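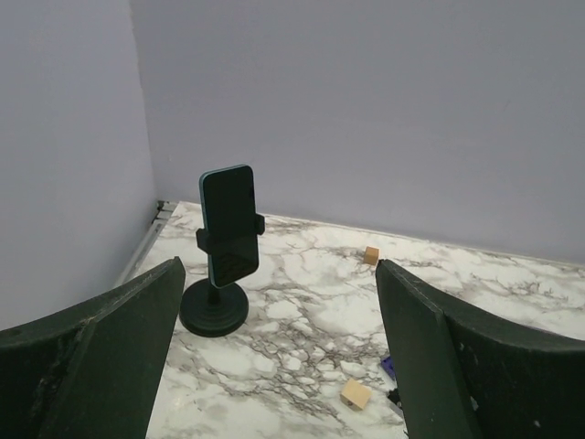
Relatório de visita à unidade da Bonsu em Vekthorpe

A delegação da Associação Dundell para o Ensino da Panificação visitou, no sábado, 14 de agosto, a unidade de moagem e padaria-escola que a Bonsu mantém em Vekthorpe. Participaram Adjoa Amegashie, coordenadora pedagógica, Kojo Issahaku, responsável pelos estágios, e Kamlesh Garg, docente de tecnologia de cereais. A visita fora acordada em junho, no âmbito da revisão do programa de formação de padeiros.

A delegação foi recebida por Comfort Wumbei, diretora da unidade, que apresentou o percurso do grão desde a recepção até o ensacamento. O trigo chega a granel e passa por amostragem antes da descarga. Quando a umidade excede o limite contratual, o lote é recusado na própria balança. Os silos foram vistos apenas do exterior, pois decorria a limpeza periódica.

No piso de moagem, a equipe acompanhou o funcionamento de seis moinhos de cilindros e dos plansichters instalados no andar superior. O ruído dificultou as explicações, e parte das perguntas foi respondida mais tarde, na sala de controle. O professor Garg interessou-se pela regulagem das passagens de redução e pelo efeito sobre o dano ao amido – tema que a disciplina trata hoje de forma demasiado teórica. A direção comprometeu-se a ceder amostras de farinha de diferentes passagens para uso em aula.

O laboratório realiza ensaios de glúten úmido, índice de queda e alveografia. Os registros são conservados em papel e em formato eletrônico. Foi mostrado à delegação o lote 3891, cuja curva alveográfica apresentava tenacidade elevada, e discutiu-se a sua correção por mistura com trigo mais extensível.

Seguiu-se a visita à padaria-escola, dirigida por Kobina Akolgo. O curso de base tem duração de 20 semanas e recebeu 135 candidaturas na última chamada. Os formandos trabalham em turnos, com fermentação longa e massa-mãe mantida no local. A delegação assistiu à modelagem de pães de centeio e à carga do forno de lastro. Akolgo observou que a maior dificuldade dos principiantes está na avaliação do ponto da massa, e que por isso as primeiras semanas são feitas sem amassadeira. O pão servido ao almoço era de produção da turma – o de centeio foi muito apreciado, ao passo que o de forma apresentava miolo um tanto fechado.

Na reunião final foram tratados os estágios. A Bonsu admite receber estudantes da Associação, desde que tenham concluído o módulo de higiene alimentar. Ficaram por definir o seguro e o transporte a partir de Wendholm, cuja ligação ferroviária não serve o turno da madrugada. Kojo Issahaku remeterá à direção da unidade uma minuta de protocolo, acompanhada do calendário letivo.

A Associação agradece à Bonsu a disponibilidade demonstrada. Os associados que desejem consultar as fichas técnicas entregues durante a visita poderão solicitá-las à secretaria.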